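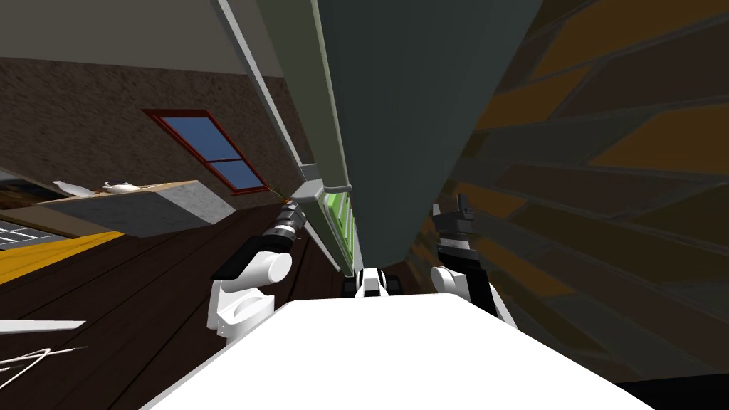

Plirwood Motion Planner, Home Edition: Review

By Viktória Major
27 March 2018

Plirwood is a planning package for two-armed mobile robots. It takes a robot model and a room model, works out arm motions that avoid collisions, and plays them back in its own simulator. I used it for most of a month on a desktop machine with one graphics card. My test robot was the white two-armed model that comes with the package, and my test room was one of the stock kitchens.

Setup

Installing took one evening. The download is large and the installer does not say how far along it is. After that you point it at a robot file, pick a room and press Load. My own robot file failed twice on a missing joint limit. The error message named the joint, so it was an easy fix. The manual by Boglárka Halász is clear on this part and thin on almost everything else.

Planning

The default planner is a sampling planner with a smoothing pass. I ran 183 planning requests, all with both arms moving together, and 7 of them came back with no path. Most of those had one gripper target very close to a large piece of furniture. Raising the sample limit to 2,000 cleared all but two.

Single-arm requests are fast enough that I stopped timing them. Two-arm requests are slower, and the planner sometimes swings an elbow out wide when a short lift would do. There is a cost setting for this, called "posture weight." The default is too low. I doubled it and left it there.

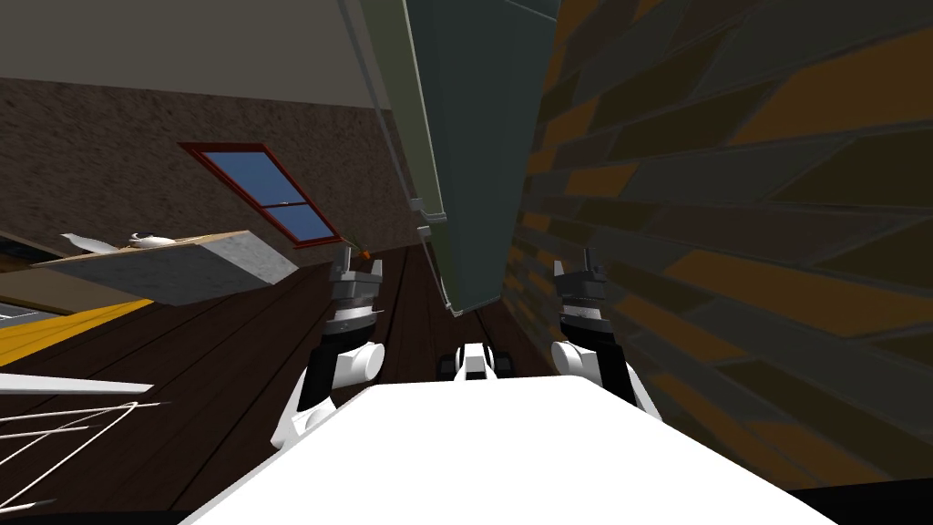
VIEWS AND CAMERAS

The simulator lets you attach a camera to any link of the robot. The body view shows both arms over the top of the white torso, and I used it more than any other. With both grippers raised and apart, you can compare their heights without opening the joint panel. The room comes out steeply tilted in this view, and I could not find a setting to level the picture without also moving the camera.

The wrist view is better for checking clearance. Finger positions are easy to read, and you can see how much floor is left between the gripper and whatever you are driving it toward.

Rendering is plain. Brick and wood textures are good enough to judge distance by, though shadows are weak and dark corners lose detail. If you plan to train a detector on these pictures, expect to adjust the lighting first. Ottó Simon's lighting add-on works with this version and is free.

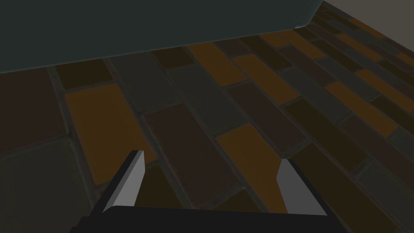 Wrist view, gripper open over the brick floor.

Collision checking

Collision shapes can be drawn over the room, one object at a time. Boxes are tight. Curved objects get a rough hull that sticks out past the visible surface, and this accounts for some of the refused paths. You can swap in the full mesh, but planning slows down noticeably.

Logs go to a plain text file with one line per request. I would have liked the random seed in there. Without it, a bad path is hard to get back.

Compared with Urkitz

Urkitz has the better planner for tight spaces and a worse simulator. It also wants its own robot format, and converting mine took a full day. Plirwood reads the common formats directly. For someone working alone on home tasks I would pick Plirwood. A lab that already has its models in Urkitz has little cause to move.

Price

A single seat is $114 a year. Updates are included, phone support is not. I wrote to support once about the posture weight and had a useful reply from Ildikó Gulyás the next morning.

Good: easy model loading, readable errors, attachable cameras
Bad: rough hulls on curved objects, no seed in the logs, tilted body view
Rating: 4 out of 5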